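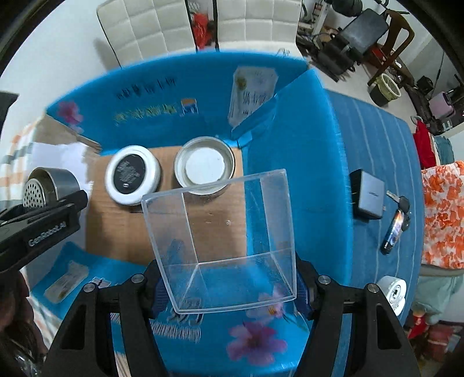
Fig. 7. Clear plastic container over the open box

4.2 Packing the Vikosham label printer for storage

Do this section if the printer will not be used for more than 15 days. You need the original carton, one small container for loose parts, and packing tape.

1. Turn off the printer and pull out the power cord. Wait until the print head is cool.
2. Open the top cover and take out the label roll. Do not pull the labels backward through the rollers.
3. Put the spindle and the two roll holders in the small container.
4. Close the cover — you must hear a click on both sides.

Caution: Do not put more than 7 kg on top of the closed carton.
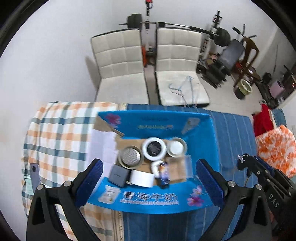

Fig. 8. Tape rolls kept together in an open carton

5. Close the carton with tape along the middle seam, then write the date on it.

Note: Keep spare Aka label rolls standing on their flat side, away from the sun. A roll of 300 labels can be stored until the date on its bag.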